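Gerkent Deck Sealer, 25 litre drum

Sold by Mallside Trade Supplies. Collection from the Grundutstead counter or pallet delivery.

We stock this because customers ask for it. The makers call it a "lifetime barrier" for footbridges, loading ramps and yard slabs. We don't sell it on those terms, and if you ring up and ask us how long it lasts, the answer you'll get is four years on a ramp that sees trolleys and vans, perhaps longer where it's only feet. Gerkent's own sheet says 30. That figure comes from a panel kept indoors, and we have asked twice to see one that was left out in the rain.

What it does do: it soaks into bare concrete and old asphalt, slows down water getting in, and cuts the dust on a surface that has started to powder. It goes on with a roller or a low pressure sprayer. It dries clear with a slight darkening. It won't fill cracks or level anything, and the word "restores" on the label should be ignored. 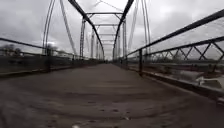 Coverage is where most people get caught out. The label promises one drum per 100 square metres, and on a smooth new slab you might come near it. Old decks drink the stuff. On a long, narrow bridge deck that is uneven and weathered, with dusty areas and dark staining running lengthwise, I'd halve the label figure before ordering and expect the dusty parts to want a second coat. Stains stay where they are, by the way. The sealer is clear, so whatever is on the surface when you start will be there when you finish, a shade darker.

Sweep first, then wash, then leave it two dry days. Villaseñor Cleaner is the one Gerkent recommends, at a price. Delyth Jenkins on our trade counter has used ordinary degreaser and a stiff broom on her own yard and can't see any difference. Keep the sealer off painted steel, where it leaves a bloom that has to be rubbed off with white spirit.

Slip rating: the sheet says "excellent grip" and gives no test number. We have asked for one. Until it turns up, please don't use this on a slope the public walks down without adding grit to the second coat.

Size: 25 litres
Weight, full: 26 kg
Finish: clear, matt
Coats: one or two, more likely two
Lowest working temperature: 4 degrees
Guarantee: the maker's own, void if the surface was "previously exposed to traffic" (read that again before you pay extra for it)

Opened drums can't be returned. Unopened drums can, within 30 days, with the lid seal whole. Questions about large orders go to Yolotzin Barrera at the Grundutstead counter, which closes at noon on Saturday.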